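Home Courses Training Rooms Staff Pages Contact

Safety checklist for training rooms, Plukholm center
With comments from the walk-round
Form 981, filled in by Birsen Türkmen, 2019-09-29

I made this walk on a Sunday, when no courses were running, so I could open every door and did not disturb any trainer. The checklist is the same one we used in April. Where I write "OK" I looked at the thing myself. Where I write "see comment" there is something to do. Please write your own remarks under the section and put your name.

1. Entrance and corridor

Front door opens outward without key from inside: OK
Emergency exit signs lit: see comment
Corridor free over the full width: see comment
Visitor book at the reception desk: OK

Comment: The sign over the east exit is lit on one side only. I reported it to Stitville, who have the contract for the lights. In the corridor there were boxes with new course books for the supervisor program. They are heavy and they stand in front of the hose reel. The publisher delivered them on Friday and I understand that the storeroom was locked, but they must be moved before the first group comes in.

2. Classrooms

Doors not blocked by tables: OK in Room 1 and Room 3, see comment for Room 2
Projector cables taped or covered: see comment
Chairs without broken legs or loose seats: OK, two chairs removed
Windows open and close: OK
Evacuation plan on the wall, in the languages of the participants: see comment

Comment: In Room 2 the tables are in a U shape, and the last table goes past the edge of the door. One person can pass, but a group cannot leave quickly. I pushed it back and put tape on the floor where the corner of the table must be. Trainers who change the tables for role play, please put them back to the tape when the day is over.

The projector cable in Room 3 crosses the walking way. There is a rubber cover for it in the cupboard, it was only not used.

The evacuation plan in Room 1 is still from before the new wall was built. The correct plan exists, it hangs in Room 3. We need copies in English, Turkish and Spanish for all rooms. 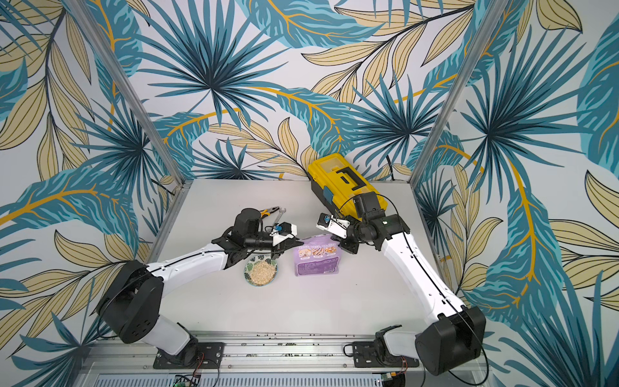
Teófilo Paucar writes that the Spanish text of the plan says "salida" for the meeting point also, and a new participant can think that the parking lot is a second exit. He asks that we correct the word before we print. I agree with him and I will hold the printing until he has sent me the right text.

3. Practice workshop

Light on the benches at least 300 lux: OK
Main switch marked and easy to reach: OK
Extension cords without damage: see comment
Safety glasses, enough pairs for the largest group: see comment
First aid box complete and in date: see comment
Instruction cards readable: OK

Comment: One extension cord has a cut in the outer cover near the plug. I cut the plug off and threw the cord away, so that it does not come back. Please do not repair cords with tape.

The glasses are enough, but many are scratched so much that participants push them up on the forehead. Glasses which are not worn do not help. I ask for a new order. Patex has them in boxes of 100, and a small box would also do.

In the first aid box the eye wash is past its date. Burn gel is missing. The plasters are fine.
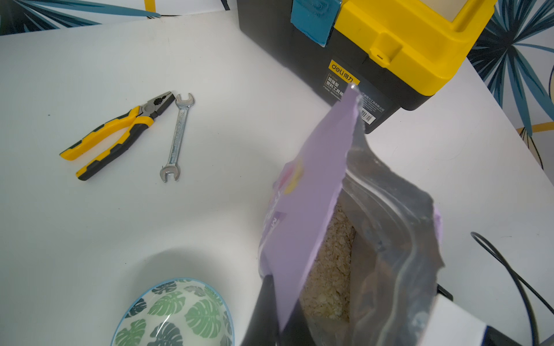
Can a trainer start a practical lesson when the first aid box in the workshop is not complete?

The lesson must wait until the box from the reception is carried to the workshop. It stays there for the whole lesson and goes back afterward, and the trainer writes this in the room log.

4. Storeroom and archive

Shelves fixed to the wall: see comment
Heavy things on the lower shelves: see comment
Nothing stored closer to the ceiling than the red line: OK
Step ladder with rubber feet: OK

Comment: The long shelf on the left moves when I pull it. It carries the old participant files, 4,000 pages or more in binders, and most of the weight is on top. Ihor Tkachuk was here in the afternoon and he put two temporary brackets. It is better now but it is not finished. Until the shelf is fixed, please take nothing from the upper two rows.

Remark, Baltazar Zavala: The files from the Toft courses can go out completely. We have the scans, and the client agreed to it in writing. This would make the top row free.

Reply, B. Türkmen: Good. Please send me the letter from the client and I will put it with this form.

5. Open points

East exit sign: Stitville, waiting for a date
Boxes in corridor: Orhun Coşkun, Monday before the doors open
Evacuation plans: Türkmen, after the Spanish correction
Safety glasses, eye wash, burn gel: Coşkun, to order
Shelf in storeroom: Tkachuk

The points from April are closed, except the handrail on the back stairs. It is still loose at the lower end. I write it again so that it is not forgotten.

Related pages
Room log, how to fill it in
Checklist for visiting trainers, first day
Fire drill report, April
Booking a classroom for evening groups
Course book orders and deliveries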